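Reusing grey mailing and packing bags: sorting, opening and folding a heap

Most advice on keeping plastic bags starts with buying something to keep them in. A dispenser tube, a set of labelled tubs, a wall thing with a hole at the bottom. I have owned two of those and both ended up full of bags that were no use for anything, packed in so tightly that I'd tear one getting it out. So this page has no shopping list. You need a floor, a bit of time and a bin for the failures.

The bags I mean are the thin, see-through grey sort with a coloured strip along the mouth. Clothes come in them, spare parts come in them, and if you pack orders at home you probably have more than you'd admit to. Mine were a mix from Jukel and Pollico, plus plenty with no name.

Before you start

Tip everything out on the floor. I know the tidy approach is to take one at a time from the cupboard, and I don't believe anyone has finished the job that way. Clear enough space for two piles next to the heap and work on a Sunday morning if you can, with daylight. Small splits don't show under a lamp.

Step 1. Pull out the obvious rubbish

Anything with a long tear, anything sticky, anything that has had food or oil in it. Don't wash them. I've read the arguments for washing and tried it with 16 bags hung over the bath, and the insides were still damp two days later. A damp bag folded up and put away smells, and then so does whatever you put in it.

Step 2. Open the mouth properly

People rush this one. A crumpled bag clings to itself and looks sound until you load it. Take one side of the mouth in each hand, just below the strip, and draw your hands apart until the opening stands square. Don't yank. The film near the ends of the strip is where it goes first, and a hard pull will make a split that wasn't there.
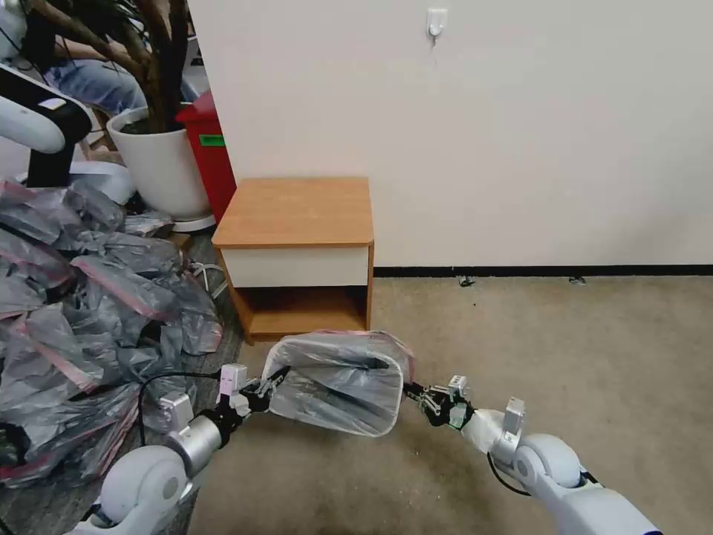 Soledad Carrasco wrote in to say that she skips the opening altogether, blows into the bag and listens for a hiss, and that she gets through twice as many in the same time. She also thinks I am too quick to bin the ones with a pinhole, which in her view will carry a jumper as well as any other.

On the pinholes I'll give way. A jumper doesn't care. On the blowing I won't, partly for hygiene if the bag is going to a customer, and partly from having tried it: you find the big leaks and miss the creased corners that are about to give. Use your hands and look down into it.

Step 3. Check the bottom and the seal

With the mouth held open, look to the bottom corners for old labels, silica packets and bits of thread. Shake them out. Then let go of one side, run finger and thumb along the strip and see whether it closes from end to end. If it catches in one place, go over it again more slowly. If it still won't close, the bag can go in a "no seal" pile, and that pile should be small. I keep 4. More than that and you are storing rubbish under another name.

Step 4. Get the air out and fold

Lay the bag flat with the mouth away from you and smooth it from the bottom up towards the opening. Leave the strip unsealed while you do it, or you'll trap a pillow of air and be chasing it about. Fold in the sides if the bag is wide, then fold in half, then in half again. Rolling looks nice in photographs. Rolled bags unroll.

There is a method going round called the Darnadeo fold, a sort of triangle like a samosa. I gave it a fair go. It suits supermarket carriers, which have handles to tuck in. On a flat bag with a stiff strip it fights you the whole way -- skip it.

Step 5. Put away fewer than you want to

My heap came to 67 after the rubbish had gone. I kept 37, and even that was generous for a house that posts a parcel or two a week. They stand upright in an old shoebox, folded edge up, big ones at the back.

For the rest, ask before you throw. Small shops sometimes take clean ones. Selvanayagam, the alterations place near me, had the whole lot off me for sending out finished trousers. Don't assume your kerbside recycling wants them, whatever the little triangle on the film seems to promise. Look up what your council says about soft plastic.

Estíbaliz Llorente asked whether it's worth sorting by size first. Only if you have three or four sizes that are plainly different. Otherwise fold first and the sizes sort themselves out in the box.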